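Surcombe Parish Papers: second progress report to the Thakur Fund

Prepared by Ritu Sachdeva, project lead

Where we are

When we applied, we said we would sort, list and rehouse the loose papers left to Surcombe by the Diletti family. We said there were 12 boxes. There were 12 boxes, and then in March there was also a wardrobe. The wardrobe is not in the budget and we are not asking for it to be, but it does explain the shape of what follows.

To date we have listed 1516 items. The bulk of these are letters, bills and receipts, and a good share of the receipts are for coal. Adeel Lashari has read every one of them and now has views on the price of coal between the wars, which he will share.

The workroom

We moved out of the old vestry, where the damp had begun to take an interest in the collection, and into the upstairs room on Groltitz Lane. The rent is the same and the stairs are worse.

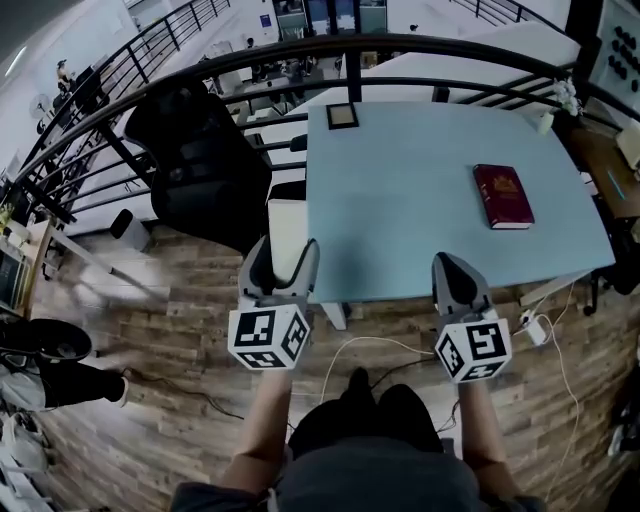 The upstairs room, with its plank floor and blue table.

Santosh Nishad has put up the shelving. Santosh Sachdeva has put up the rest of the shelving, a little lower. Both sets hold weight and we have decided to call the difference a feature. The fund should note that there are two Santoshes on the project, and that the invoice queried last quarter belonged to the other one.

Listing and rehousing

Folders and sleeves are in hand for everything listed so far. Another 105 items need flattening before they can be listed at all, mostly maps that somebody once folded to fit a jacket pocket. Wendelin Egger is working through these at his own pace, a pace he describes as professional.

Identity papers and other small bound items get a separate box, as they do badly when squashed under ledgers. Our listing sheet now has a line for cover colour and any crest or lettering, so that one small red booklet can be told from the next.

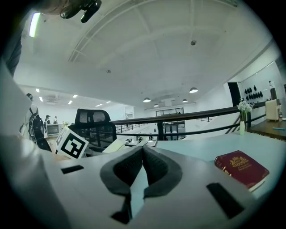
Money

We are £193 under on materials and slightly over on postage. The postage is our own doing: we wrote to every family named in the letters, and a surprising number wrote back, several at length and one with a complaint about her great-uncle's spelling.

Next quarter

Finish the maps. Start on the wardrobe. Settle the wording of the public catalogue, where the main dispute is whether "sundry" counts as a subject heading. Adeel says yes. I will report the outcome, and would welcome a visit from the fund at any time after ten in the morning, when the heating comes on.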